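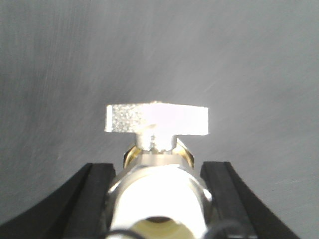

What is a ball valve?
A ball valve is a shut-off fitting in which a pierced ball is turned by a handle to open or close the path of a fluid. A quarter turn moves it from fully open to fully closed.

Ball valve (plumbing)

A ball valve is used in domestic and light commercial pipework to isolate an appliance, a branch or a whole building from the supply. The handle is fixed to a stem, which passes through a packing nut and engages with the ball. Metal bodies are common, and many small valves combine metal with plastic end connections.

Ends and connections

The ends of a valve may be threaded, soldered, compressed or joined by cement, according to the pipe. White plastic ends are often found on fittings intended for plastic pipe – these should be matched to the pipe by outside diameter and by material. The handbook issued by the Gindstead trade school, edited by Irina Costache, advises that both ends be examined before a valve is returned to stock.

Storage and sorting

Small fittings are usually kept in open-fronted or open-topped plastic bins set on a metal rack, one type to a bin. At the Druvmont stores, where more than 200 types of part are held, blue bins are reserved for plumbing items. Larger hardware, such as rollers and brackets, is kept apart so that its weight does not damage threads.

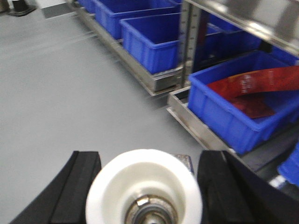 Care and inspection

A valve left in one position for long periods may become stiff. Mahfuz Chowdhury, in his notes for the Perstead maintenance course, recommends that isolating valves be closed and reopened every August. Pitting on the stem should be recorded, and a valve that weeps at the packing nut may be tightened slightly before replacement is considered.
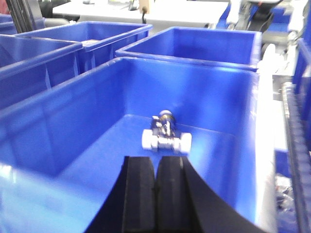

Valve assembly with white ends in a blue storage bin.

See also: Gate valve; Compression fitting; Stopcock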